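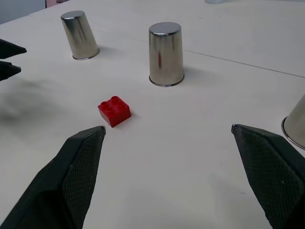
4. Setting up the cup and brick task

The cup and brick task is the second exercise for new club members. Finish section 3 (homing both arms) before you start. Allow one meeting for set-up and practice.

4.1 Laying out the table

1. Push the two table panels together until the seam is closed. A step at the seam will tip a cup when it is dragged.
2. Wipe the table with a dry cloth.
3. Place the steel cups upside down, closed end up. Leave at least 100 mm between cups so the fingers can open fully.
4. Put one red 2 x 2 brick on the near side of the cups.
5. Move anything you don't need for the run to the back edge.

Note: The brick may sit at any angle. Teams that always square it to the table lose points in the Dallico round, where the judges place it.

4.2 Checking the arms

1. Open both grippers from the Bemero menu.
2. Look at the textured pads on each finger. Replace a pad if the mesh is worn smooth.
3. Check that the cables hang in loose loops and don't catch at the wrist.
4. Bring each gripper in over the table from its own side.
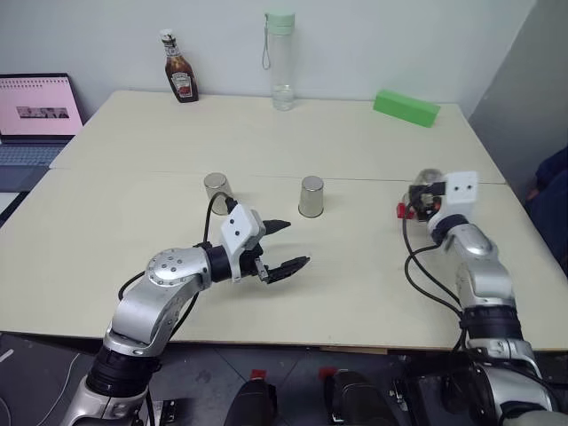
Figure 4-2. Both arms over the table, with two cups between them.

CAUTION: Keep hands off the table while the arms are powered. Press the stop button before you move a cup or pick up a brick.

4.3 First run

1. Load program 46 and set the speed to low.
2. Run the left arm alone, then the right arm alone.
3. Run both arms together.
4. If the screen shows error 442, an arm has lost its home position. Go back to section 3.
5. Save the run under your team name.

Last revised 22 December 2022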